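August 23, 2024
Vinegar notebook, third shelf

Opened the Druminness cider batch this morning and wow, it has finally turned the corner! Back in April it smelled like nail polish remover and I was ready to pour it down the drain, but Vilho Ahonen talked me into leaving it alone with a cloth over the top and I'm glad he did. Sharp up front, apple at the back, a little bit of something like hay. Vilho says pear skins. I don't get pear at all.

Titrated it twice. First run I overshot the pink (talking, my own fault), second one was clean. Numbers are on the yellow card in the drawer, batch 119. pH meter still drifts after a few minutes so please, please rinse the probe and put the cap back on with storage solution in it – I found it dry again.

The Bartoš red wine batch is slower. Thick mother on top, kind of rubbery, and I peeled off the top layer and gave it to the Pimach jar, which had almost nothing growing. We'll see. I fed the Pimach with 36 ml of plain wine and left everything else as it was.

Bottles and jars are taking over every surface we have, so anything without a label by the end of the month gets tasted by me and then composted.

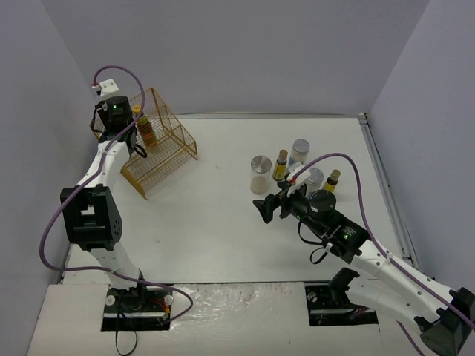

Still to do

Order more swing-top bottles from Tikano (part 1577, the ones with the red gasket, the white gaskets went gummy on us last time).

Strain the Druminness through coffee filters. Takes forever, start it before lunch. Keep back 3 cups unfiltered for the next starter.

Try half the batch pasteurized and half raw and taste them side by side in a month or so. Vilho wants to do it blind, fine by me.

Fruit flies are back – redo the traps, and double the cloth on the Bartoš crock, the weave on the old one is too open.

Ask who has the big funnel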